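**Scene reset rules for tabletop pushing - what does everybody actually enforce?**

**maple_and_regret** wrote:

Writing up our reset and logging rules before the holidays eat everyone's brain. Last revision was in October and it already reads like it was written by somebody who had never met an operator. Same setup as before:
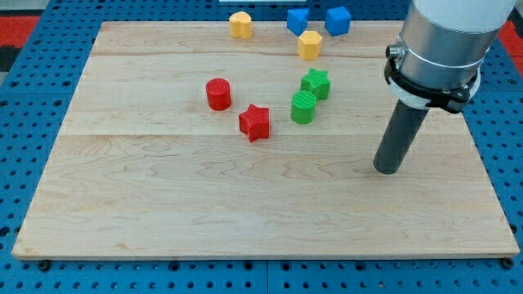

*Eight blocks on the maple board, tool down at the right*

Current draft, please throw things at it:

1. Blocks start scattered. No lines, no color sorting, no little houses.
2. Tool tip starts clear of every block.
3. Reset after every 15 episodes, or sooner if a block leaves the board.
4. A block that leaves the board ends the episode. Mark it, keep it, don't fish it out mid-run.
5. Operator stays outside the tape while the arm is enabled. Reset means arm disabled, every time.
6. Instructions get written after the scatter, by someone other than the person who scattered.

Target is 1000 episodes per board layout. We're at 574 on this one, and I'd like the rest to be more consistent than the first batch, which was collected under what I'll call the honor system.

---

**ferrule9** wrote:

Rule 1 is doing nothing. Tell a person to scatter eight blocks and they will make a tasteful arrangement in the upper half of the board and leave the front bare. Every time. Look at your own photo. You've got a lovely empty stretch of maple along the near edge that your policy is going to think is lava.

Print random start positions. We did that for the Kedanix cell and the coverage plots stopped looking like a thumbprint.

---

**maple_and_regret** wrote:

I was going to say "that's just one scatter" and then I went and looked at the heat map. It's a thumbprint.

---

**tolstack** wrote:

Disagree with ferrule9 on printed positions. We tried them at Bament. Operators spent longer lining up blocks with the sheet than they spent running episodes, and then nudged them afterward anyway because it "looked off." What worked was cheap: shake them in a cup, tip the cup over a random grid square, and stand up whatever fell over only if the task needs it standing.

Also, please say in rule 1 whether orientation counts. Your red star is tipped toward the camera and the red cylinder is upright. Is that star a legal start? Your draft doesn't say, and two operators will give you two answers and both will be annoyed that you asked.

---

**ferrule9** wrote:

A cup over a grid square is printed positions with extra noise (both kinds of noise).

---

**tolstack** wrote:

Yes, and people will do it without filing a complaint. That's the spec I was designing to.

---

**quietgantry** wrote:

Skipping the scatter wars. Rule 5 is the only one on the list that can hurt somebody and it's sitting between "mark it, keep it" and a note about who writes the captions. Move it to the top, or better, give it its own page.

And "arm disabled" needs a definition. I've seen it mean:

- e-stop pressed
- program paused
- operator has let go of the controller and is thinking about lunch

Only one of those should let you put your hand on the board. Pick it and write it down. Tape on the floor isn't a safeguard either, it's a decoration with good intentions. If your risk assessment depends on the tape, redo the risk assessment.

---

**maple_and_regret** wrote:

Fair. Ours has meant the second one, with occasional visits to the third. Changing it to e-stop pressed and confirmed out loud.

---

**lowpayload** wrote:

E-stop for every reset is going to be miserable. On our arm the restart takes long enough that people start "forgetting." A rule that gets skipped is worse than a softer one people follow. We use the protective stop input with a hold button on the operator's side, checked at the start of each shift.

---

**quietgantry** wrote:

A protective stop is fine if it's a rated input and somebody has gone through the manual and the assessment for that specific cell. Most people who tell me they have one turn out to have a button wired to the pause command. I'm glad yours isn't that. I'd still want the original poster on e-stop until he's had the wiring looked at.

---

**lowpayload** wrote:

No argument there. Ours was a button wired to the pause command until spring.

---

**nickel_plated_dave** wrote:

Naming. You have two stars in different colors, two cylinders in different colors, and two blue blocks that aren't the same shape. "Push the star to the cylinder" has four right answers. At Dravimbridge we required color plus shape in every instruction and rejected anything else at review. Also agree on one word for the yellow many-sided thing in back. We had hexagon, octagon, nut, and "pill" in the same week.

---

**ferrule9** wrote:

Hard no on rejecting them. Ambiguous instructions are what people say. Keep them, tag them, decide at training time. You can always filter later, and you can't un-delete.

---

**nickel_plated_dave** wrote:

You can filter later if anyone tagged them. Has anyone, in your experience, tagged them?

---

**ferrule9** wrote:

I'm going to go check something.

---

**maple_and_regret** wrote:

Revised draft, 13th December, replacing everything in the first post:

- **Safety (own page).** E-stop pressed and confirmed aloud before any hand crosses the tape. Wiring review booked for the other option.
- **Scatter.** Cup over a random grid square, 3 tips per reset, whole board in play including the front.
- **Orientation.** Tipped blocks are legal starts unless the task sheet says standing. Log which ones.
- **Off the board.** Ends the episode, keep the data, mark the block.
- **Instructions.** Color plus shape by default. Ambiguous ones allowed with a tag, and the form won't submit until the tag field is filled in.
- **Vocabulary.** It's an octagon.

The old 574 stay in under a separate label. Still open: the reset interval. I picked 15 because the Nakajima rig next door uses it, and I haven't been able to find out why they do.

---

**tolstack** wrote:

They got it from us. We got it from the length of a shift playlist. Try 10 and see if your drift plots care.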